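# skirkeo-stools

Hello, and thank you for taking an interest in our stools. This is the card for the `stools` part of the Skirkeo recordings, a set of two-armed household tasks shown to a robot by a person working the arms remotely. If you have come from the `cups` part you will find the folders laid out in the same way, though the episodes here run a good deal longer and the objects are far more awkward to hold.

Every episode is one go at one task, from the moment the operator takes hold of the controls to the moment they let go. There are 3 tasks:

- `flip` – turn a stool over
- `carry` – move a stool from one spot to another
- `stack` – put one stool on top of another

Of these, `flip` is the one we are fondest of and the one that gave us the most grief. The operator has to keep both arms working together while the weight shifts between them, and new operators nearly always rush it. We asked everyone to practise until they felt at ease before we kept anything they did. 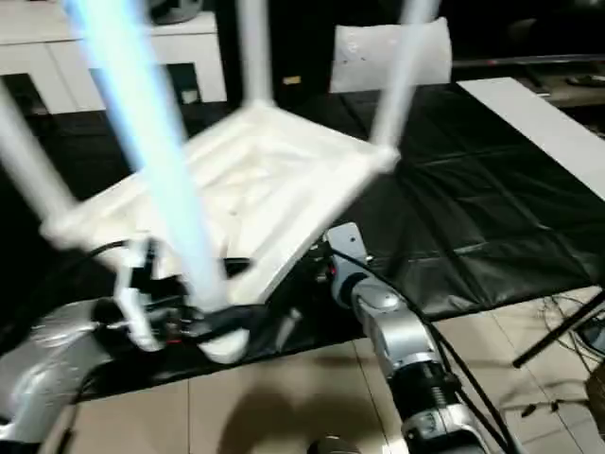

**Maintained by the Verngate Shared Manipulation Group, Usgate**

With the stool upside down and its legs in the air, the left gripper has hold of one leg near the corner of the seat while the right arm presses on the underside from the other side. Fast movement blurs the stool in the head view, and we have left such frames in. Please don't filter them out without looking first, as you would lose a good part of the turn itself.

## What you get

The release holds 4000 episodes, recorded at 20 frames a second. Each one has its own folder:

```
episode/
 head.mp4
 joints.csv
 grippers.csv
 note.txt
```

`note.txt` is whatever the operator felt like typing afterwards. Some are blank and some are rather chatty, but they are well worth a read if an episode puzzles you.

## Known problems

- In 41 episodes the gripper log starts late. They are listed in `late_grippers.txt`.
- Failed goes are kept and marked `ok: 0` in the index. A dropped stool counts as failed even if it was picked up again.

The loading script began life as Angelovski's and still wants its old folder names, so do run `rename.py` before anything else.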